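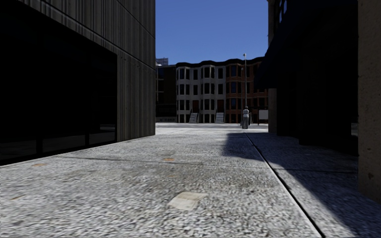
The passage between the two blocks, looking towards the terrace

Bicycle parking and wind in a passage between two buildings: who decides, and what is reasonable to ask?

Posted in: Neighbours and shared space

Pui-shan Kuo

Hello all. I have lived in my flat for two years and I am now the contact person for our stair, so people come to me with their complaints. Please excuse my English, I learned it late and I write slowly.

Our building stands beside a second tall building, and between them there is a wide paved passage which goes out to a street with old row houses. The passage belongs to both buildings in equal halves. Our half is managed by a company called Vikum and the other half is managed by Cullberg. The line between the halves is in the middle of the paving, but there is no mark for it on the ground.

The trouble is this. Residents of our side want to have bicycle stands in the passage. At present we have a bicycle room in the basement, but the door is heavy and there is a ramp with a sharp turn, and a person with a child seat or a cargo bicycle can hardly do it. Last February I tried with my own bicycle and my shopping and I had to give up and carry the shopping up first. So people take the bicycles in the lift, and then other people are angry about the lift floor.

I wrote to Vikum and they answered that they have no objection in principle, but that the passage is an access way for the fire service, and that the people in the row houses have a right to walk through. They also said that the wind there is strong and that bicycles would fall over. The last thing is true. When it blows from the street side you must hold your hat, and the recycling bins of the ground floor tenant once travelled the whole length.

They have given me a price from their usual supplier, Zisix, and it is 3089 for one row of stands with the fixing included. I do not know if this is much or little. The paving has a heating pipe under one part of it and they say this makes the work more difficult.

What I want to know:

Can one manager put stands on its own half without a yes from the other?

How much width must stay free? I have heard very different things.

Is there a type of stand which is good in wind?

And how do I present this at the residents' meeting so that it does not become a quarrel about the lift again? The meeting is on a Tuesday evening and we have only one hour in the room.

Thank you for reading so far.

chu_on_third

We had almost the same thing in our courtyard so I will tell you how it went, maybe you can use a part of it.

First the permission. You have to look at the paper which was made when the two plots were divided. In our case it was called a shared use agreement and it was nine pages, of which eight were about drains. On the last page it said that neither owner may put up "fixed objects" in the common way without written consent from the other. Our manager had never read it. They said to us "no objection in principle", the same words as yours, and then the other owner sent a letter and everything stood still from spring to autumn. So please ask Vikum for this paper before you discuss prices. If they say they do not have it, it can be ordered from the land register, and the fee is small.

If the paper says nothing, then your half is your half, but the right of way for the walkers goes over all of it, and a row of bicycles which takes away a part of the path can be seen as an obstacle. I would write to Cullberg in any case. A short, polite letter with a drawing. People are often agreeable when they are asked early and become difficult when they discover the thing by themselves.

About the width: I cannot give you a figure for your town. Here the fire service has its own sheet, and they need one width for driving through and a larger one at the place where the vehicle stands and works. It was the second one that stopped our first plan. We had put the stands exactly under the windows where the ladder would have to go. The officer who came was very friendly, he walked up and down with a measuring wheel and in ten minutes he had shown us two places where he did not mind at all. It cost nothing. I recommend you ask for such a visit, and that you go along yourself and do not leave it to the manager, who will forget half of what was said.

Ask also if the stands can be of the kind that is bolted to a frame on the surface. Then you do not drill into the paving and the heating pipe is not a problem. Ours are like this. They are not as beautiful, and leaves gather under the rails, but they could be moved when the drain was repaired. I would ask Zisix for this variant and also get a second offer from somebody else. I would not say if 3089 is high before I know how many bicycles it is for and if the drilling is in the price. You wrote that the fixing is included, but in our offer "fixing" was only the bolts, and the repair of the paving round them was on another line on the next page. Read that very carefully.

For the wind: the low stands which hold only the front wheel are bad. The bicycle leans, the wheel bends, and if one goes over, it takes the neighbours with it. You want a hoop, the simple kind like an upside-down U, where the frame of the bicycle rests against the metal and can be locked at two points. With a hoop the bicycle can lean but it has nowhere to go. Place the hoops so that the bicycles point in the same direction as the wind blows, so that the wind has only the narrow side to push on. In a passage this means that they stand lengthwise along the wall. It fits fewer bicycles on the same length of wall, but it also takes much less of the width, so you gain with the fire service what you lose in number.

A last thing about wind. The strongest place is normally near the mouth of the passage, at the corners of the buildings. A few steps further in it can be quite different. You can test it for the price of a ball of wool. Tie short pieces on a broomstick and walk from one end to the other on a bad day. My neighbour laughed at me but we moved the stands because of it.

Gate4B

just chain it to the railing like everyone else. we asked for stands years ago and are still waiting. managers only do something if it makes them money

Marit in the corner flat

I will not repeat what was written about permission, I agree with it. I answer only the question about the meeting, as I have led ours for some years and have made most of the mistakes.

Do not put "bicycles" on the agenda as one point. If you do, the first person will talk about the lift, the second about bicycles without owners in the basement, the third about electric scooters, and your hour is gone. I would make two points of it. The first is the basement door and ramp, the second is stands outside. Take the door first. It is quite possible that a door opener and a small change to the ramp would help half of the people, and it needs no yes from Cullberg or from the fire service. In our house the opener was cheaper than anybody had guessed, and after that the wish for outdoor parking became smaller. It did not disappear. People with cargo bicycles still cannot make the turn, and visitors have no key.

Before the meeting, put a paper in the entrance where people can write what kind of bicycle they have and how often they use it. Leave it for two weeks. You will then know if you need places for daily use or only storage for bicycles which come out in summer. Those are two very different things, and the ones that come out in summer should stay in the basement. Let people write the flat number but not the name, they answer more truthfully.

Send the drawing out together with the invitation. It does not have to be a professional drawing. I made mine with a ruler on squared paper and coloured the free width in yellow, and people looked at the yellow part and were calm. The older neighbours were mostly afraid that they would have to walk round the bicycles in the dark, so mark also where the lamps are. If somebody with poor eyesight uses the passage, ask them personally. Ours wanted the end hoops painted in a light colour and a bar low down at the end of the row, where a white stick can find it. This was simple to add in the order and would have been annoying to add later.

When somebody begins with the lift, say that you have written it down, and really write it down, so that they see it. Then continue. At the end you read the list aloud and ask if something is missing. I have seen quite angry people become satisfied only from hearing their sentence read back.

On the cost, it helps to say it per household and not as one sum. I do not know how many flats you have. In ours there are 95, and a sum which sounded terrible was suddenly the price of a lunch for each. But be honest about what comes after it too: someone must tag and remove the abandoned bicycles once a year, and this must be decided on the same evening. We did not do it, and when we finally cleared ours, there was one bicycle with a small tree growing through the wheel.

Ask for a decision that is small. For example, that the contact person may collect two offers and arrange the visit of the fire officer, and come back with it. Almost nobody votes against this.

Pui-shan Kuo

Thank you very much, chu_on_third and Marit. I have asked Vikum for the agreement between the plots today, and the woman on the telephone was silent for a while and then said she would look in the archive. So I think it is as you say.

I did not think of turning the bicycles lengthwise. I had drawn them all standing straight out from the wall and then I was surprised that there was so little space left.

I will also ask Zisix about the frame on the surface. Their offer says "incl. fixing and anchors" and then on the second page "reinstatement of surface by agreement". Does somebody know if this is the line I should be afraid of?

chu_on_third

Yes, that is the line. Ask them to put a sum on it before you show the offer to anyone.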